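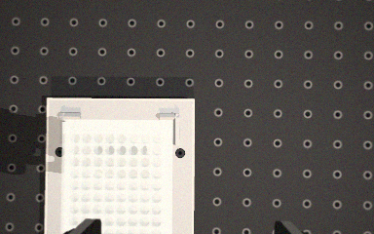 Figure 1. Simulated overhead view: well plate in its holder, gripper fingers at the bottom.

Unit 8: Comparing grippers for plate handling

Course notes, Midusmont Lab Automation. Prepared by Edem Kwofie.

In this unit you will compare two finger sets on the same arm in simulation and decide which one you would take to the bench in September. The two sets are called Elteo and Estari in the project folder. Elteo is the narrow set with a flat inner face. Estari is wider and has a shallow lip at the tip. Everything else stays the same between runs: arm speed, closing force, plate model and start pose.

What the overhead view is for

Start with the overhead view and check alignment before you look at any force data. The inner faces of the fingers should run parallel to the sides of the plate. The holes in the board make a handy straight reference, but note that the rows in Figure 1 tilt very slightly. That is a camera angle of the kind you will also get on a real bench, so measure against the plate or the holder and leave the board out of it.

Lighting matters too. Most of the wells in Figure 1 have very little contrast, and parts of the holder rim are in shadow. A detector that depends on finding every well will have trouble with this view. The two dark holes in the side rims are better candidates, although the left one sits in shade and is partly covered by the side of the plate. Try your detector on the right hole first. If it fails there, fix the threshold before going any further.

Working with two arms

The second half of the unit uses the full cell. Load the Magalhães layout and let it settle before sending any commands. Both arms are mounted on the same rail structure, so their working areas overlap and one arm can easily pass in front of the other from the camera's point of view.
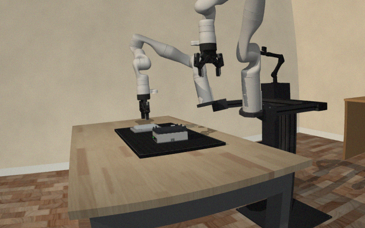

Move one arm at a time until you know the layout. Keep the waiting arm well above the objects on the mat, with its gripper open, and bring the working arm down vertically. Side approaches are allowed in the later exercises – not in this one. Check the elbow as well as the gripper on every move. Students tend to watch the fingertips and miss a collision between the links.

Running the comparison

Run each finger set from seed 332 first, then from seed 3272. The first gives small offsets in plate position and the second gives large ones. Save the log after each run, because the simulator overwrites it on restart.

For each run, write down:

Finger set and seed
Offset between finger center and plate center at contact
Whether the plate tilted during the lift
Whether either arm stopped on a collision warning

Do not change the closing force to rescue a bad grasp. A failed grasp is a valid result and goes in the table with the others.

What to hand in

Hand in your table, one overhead view per finger set, and a page of text saying which set you chose and why. If the two sets come out even, say so and explain what further test would separate them. Logs go in the shared folder under your own name.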